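凸点积木

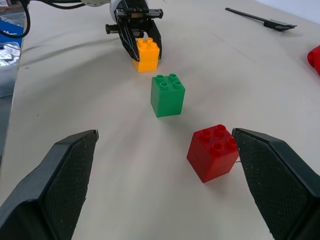

红、绿、黄三色的二乘二凸点积木，各高两层，顶面有四个凸点。

凸点积木是拼插玩具的一类，以顶面的圆柱形凸点与底面的空腔相互嵌合，借摩擦力固定。单件多为长方体或正方体，规格以凸点的行列数表示，如二乘二、二乘四。供低龄儿童使用的大颗粒型与普通型结构相同，尺寸放大，壁厚相应增加。

术语
凸点：顶面的圆柱形突起，又称“豆”或“钉”。
层：高度单位，一层等于一块标准件的高度，不含凸点。
接缝：上下两件叠合后在侧面形成的水平线。
咬合力：将叠合的两件沿竖直方向分开所需的力。

结构
二乘二件的四个凸点排成正方形，俯视轮廓亦为正方形，绕竖轴每转90度即与原位重合，拼插时不分方向。底面空腔内一般设中央圆管，管外壁与下层凸点相切，四周内壁则从外侧压紧凸点。部分厂家以内壁肋条代替圆管，脱模较易，咬合力略低。

两件同规格积木对齐叠合，得到二乘二、高两层的柱体，侧面中部可见一道接缝。这种柱体重心居中，底面平整，可直接立于桌面，常作为搭建中的基本单元，用于墩柱、门框和转角。另有一体成型的双层件，外形与叠合柱体相近，侧面无缝，也不可拆分。

材料与制造
常用材料为ABS树脂，大颗粒型亦有采用聚丙烯者。工艺为注塑，料粒着色后熔融射入模腔，冷却后顶出。凸点直径与内腔尺寸的配合决定咬合力：过盈偏大，儿童难以拆开；过盈偏小，叠高后易松脱。Dralow厂的大颗粒系列每箱装900件，按颜色分袋，每袋60件。

颜色
基本色为红、黄、蓝、绿，另有白、黑及各种中间色。同色件在不同批次间可有轻微色差，长期日照后更明显，浅色件泛黄较快。教学用套装通常限制颜色数目，以便进行分类和排序。

用途
除自由搭建外，凸点积木用于颜色辨认、计数、对称与图样复现等活动。图样复现指依照给定样式摆放或叠合积木，难度由件数、颜色数和层数调节。索菲娅·菲格雷多（Sofia Figueiredo）在Mistden幼儿教具手册中将此类练习分为平铺、叠高和跨接三级，每级限时最长30分钟。西芒·库尼亚（Simão Cunha）所编的续篇增补了双层柱体的间隔摆放，要求各柱分立，柱间留出空位，再以长条件跨接。

拆分与保养
叠合件宜握住上下两件，沿一侧棱边轻撬后提起。正面直拔费力，薄板件尤甚。清洗用温水和中性洗涤剂，空腔朝下晾干。不宜用沸水，也不宜置于暖气片上，受热变形后凸点配合失准，无法修复。存放以浅箱为宜，200件以上按颜色或规格分格。

兼容性
各厂凸点间距不尽相同，混用前应试插。Nerkato早期产品的凸点略高，与他厂件叠合时接缝较宽，柱体易倾斜，后期模具已改。

参见
拼插玩具；注塑成型；底板（积木）；Dunstan尺寸表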